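Sonden Two-Slot Toaster: Six Months of Daily Use

Reviewed by Wulan Purba

I bought the Sonden in January after the lever on my old toaster stopped catching. I wanted two slots, a steel body and no screen. There were four models at the store that fit, and the Sonden was the second cheapest. It has been used every morning since then and most afternoons, by two adults and a teenager who eats toast after school. What follows is what I think of it in July.

Size and setup

The toaster is narrow for a two-slot model. Mine sits on the counter with the toaster oven on one side, and there is enough space between the two to get a hand in and wipe. The cord is short. If your outlet is at the far end of the counter, measure before you buy. The underside has a place to wrap the extra cord, but I haven't needed it.

The instructions say to run it empty twice before the first use. I did, with the window open. There was a smell the first time and very little the second. After that I didn't notice anything.

Toasting

The dial goes from one to seven. For ordinary white sandwich bread, three gives a light brown and four gives a medium brown. Five is too dark for me. Frozen bread needs the frozen button and a setting of four. Without the button, the outside is done and the middle is still cool.

Evenness is good on one side of the slice and fair on the other. The side facing the center of the toaster comes out slightly darker. You can see it if you look for it, and once there is butter on the toast you can't. I tried turning the slices around halfway through and it wasn't worth the trouble.

The second batch is always darker than the first. This was true of my old toaster as well. I turn the dial down half a step for the second round and that takes care of it. The dial doesn't click between numbers, so half steps are easy to set.

Bagels

The slots are wide enough for a store bagel cut in half. Bakery bagels are a tight fit and sometimes need to be pressed flat first. The bagel button heats one side more than the other, and the cut side needs to face in. The manual explains this on page nine in small type. I got it backward for the first week and thought the button was broken.

English muffins work well. Small slices from the end of a loaf are a problem. The lever lifts them, but they stay below the top of the slot, and you have to push the lever up by hand to reach them. It does go up an extra half inch, which helps with most things. For the very small ones I use wooden tongs, after unplugging.
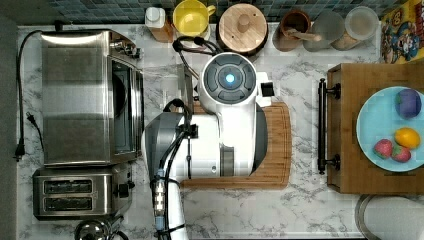
I was asked by a neighbor why I keep a toaster when I already own a toaster oven. The toaster oven makes toast too, but it takes nearly twice as long and I have to watch it. I use it for open sandwiches, leftover pizza and anything with cheese. For plain toast the Sonden is faster and the bread stays softer inside. If I had a smaller kitchen I would probably keep only the toaster oven and put up with the wait.

One thing to watch is the electrical load. In my kitchen the toaster, the toaster oven and the kettle are all on one circuit. Any two will run together if the second one is the toaster. All three will trip the breaker. This isn't the fault of the toaster, but people with older wiring should know it. We now boil the water first.

Cleaning

The crumb tray slides out and is easy to empty. It doesn't lock in place, so if you pick up the toaster and tilt it, the tray comes out and the crumbs go with it. I empty it once a week over the sink. Crumbs also collect in the corners where the tray doesn't reach. Every month or so I unplug it, let it cool, turn it over and shake it.

The steel shows fingerprints. A damp cloth takes them off and a dry cloth takes off the streaks. Don't use a scouring pad. I used one near the base to get at some burned jam and left a dull patch that is still there.

Noise and lever

The lever needs a firm push. My mother, who has arthritis, finds it stiff and uses the heel of her hand. It has loosened a little since January. When the toast is done it comes up with a loud clack, which can be heard from upstairs. There is no beep.

In April the lever stopped staying down for two days. I emptied the tray, shook out the crumbs, and it worked again. It hasn't happened since.

Compared with the Costello

My sister has the Costello two-slot, which costs $50 more. I used it for a week while staying at her house. It toasts more evenly on both sides and the lever is smoother. It also has a countdown display, which she likes and I didn't look at. Her slots are the same width as mine, or close enough that the same bagels got stuck. If even color matters to you, the Costello is better. For the price difference I would still buy the Sonden.

I also looked at the Urkitz in the store. The floor model had a loose dial and I didn't consider it any further.

Good points

Narrow body
Fast on plain bread
Half settings on the dial
Extra lift on the lever

Bad points

Short cord
Stiff lever
Crumb tray doesn't lock
Second batch comes out darker
Bagel instructions are hard to find

Rating: 4 out of 5. I took off one point for the lever and the tray together. The warranty is one year and I haven't had to use it. If the lever goes before then I will update this page.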